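Started on the balloon task for the Sosa set. You hold the gripper in your hand, do the job yourself, and the robot learns from the recording. 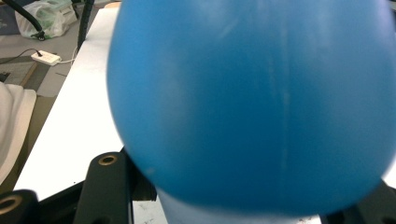
Nokport, March

Balloons are harder than they sound. Squeeze too much and it bulges over the fingers and blocks the camera. I'm closing slowly and keeping each go short. Target is 39 good ones.
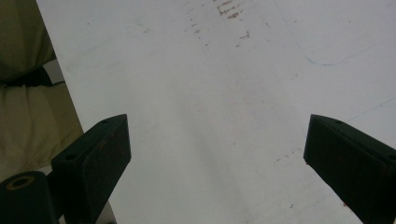
I also record the moves between grasps, with the fingers open. Climano's notes say to skip them, but I think the robot needs to see how a hand travels. The brown spots and faint blue lines on the white top are staying put for now. I want to see if training copes with marks like that.

About 2 hours in. More tomorrow.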